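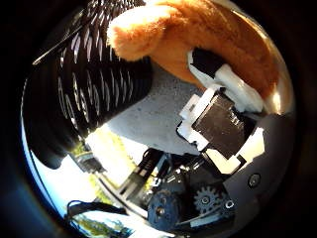 Orange plush against the black pad, close up.

December, 9.40 am. Prior art search for the Pundura latch, second go. Yesterday's search string was far too wide and gave me 2,647 hits. Swapped "fastener" for the proper class codes, kept the spring terms, and got it down to 17 that are worth reading in full. Very happy with that!

Read the first batch before morning tea. Most are hinge patents that mention a latch once and move on. The good one is an old lapsed filing with a sliding tongue a lot like ours, except the spring sits behind the tongue and ours sits beside it. Tadhg reckons the side spring is the whole invention, and after reading this I'm coming round to his view. Claim 1 should lead with it. At the moment it's buried in claim 6, after the bit about the colour of the housing (my fault, I drafted that at the end of a long day).

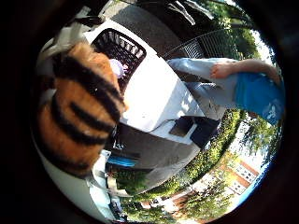
Also had a lovely long phone call with Cormac Horgan at Ó Ceallaigh, nearly two hours, and I've got four pages of scribble from it. Main things to carry over:

Our provisional only protects what we described in it. The side spring is there, sketch and all – phew. The folding version isn't, so it needs its own filing before we show it to anyone at Usia.

Keep signing and witnessing these pages. Tadhg to countersign anything with a drawing.

Get the assignment signed by everyone who came up with part of the latch, including the student who worked out the return angle. Her name goes on as an inventor too.

1.15 pm. Moved on to the name. Lululness is still my favourite by miles, and I love how it sounds out loud, but Cormac wants a proper look at similar-sounding marks in the same class before we order labels. Exact match search came up clean. Sound-alike search still to do, and I'll try a few odd spellings while I'm there. 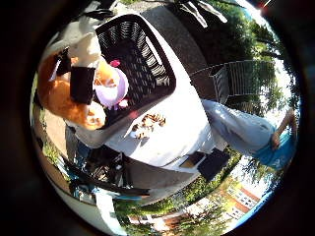
Can we put the ® symbol next to Lululness once the application is in?
Only after it's registered. Until then we use TM, and that goes for the labels, the website and the slides.

Tadhg Ó Néill has the old slides with the wrong symbol on them, so he's fixing those this arvo. I'm redrafting claim 1 with the spring up front, then it's back to the reading pile.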